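Filed under: Allotments & Growing › Meeting Notes

Minutes of the August meeting of the Gundberg Lane Allotment Society, held in the tea hut at 7.30pm

Abrehet Gebremichael took the chair and Unnur Lund took the notes. Abrehet welcomed everyone, with a special hello to our new plot holders from the bottom row, and thanked whoever had left the plums by the kettle – they were gone before we reached item two.

Minutes of the last meeting
Agreed as a fair record, apart from the spelling of Akinola, which is the French bean and should have one k throughout. Unnur apologised and has corrected the copy in the folder.

Water
The second tank is now connected and those at the top end say the pressure is much better than it was in the dry spell. There was a long and good-natured talk about hoses. It was agreed that hoses may be used before 9am and after 6pm, and that the rest of the day is for cans only. Plot 79 asked whether a soaker hose counts as a hose. After some discussion it was felt that it does.

Compost and green waste
The shared heap has grown very large and a good deal of it is bindweed, which really must not go in. Abrehet has had a price of £300 from Prilance for taking away the worst of it, and this was approved with one against. Members were asked once again to keep woody prunings separate and to chop them up small if they possibly can.

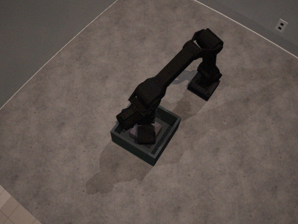
Computer-rendered view: black robotic arm and dark teal-green bin.

The leaf mould bay will be emptied in the usual way and shared out by the barrowload, two to a plot, with any left over going to the school bed.

Autumn show
The show will be in the chapel hall again. There was warm support for bringing back the children's vegetable animals, and rather less for the heaviest marrow, but both are in. Entry stays at 20p a class. Unnur will ask Cokeck if they would lend us their trestle tables, as they very kindly did last year.

Any other business
A pair of green-handled secateurs has been found by the gate and is hanging in the hut. The hedge on the lane side will be cut once the late nests are empty – please don't start on it early, however tempting.

The meeting closed at 8.50pm and several people stayed on for more tea.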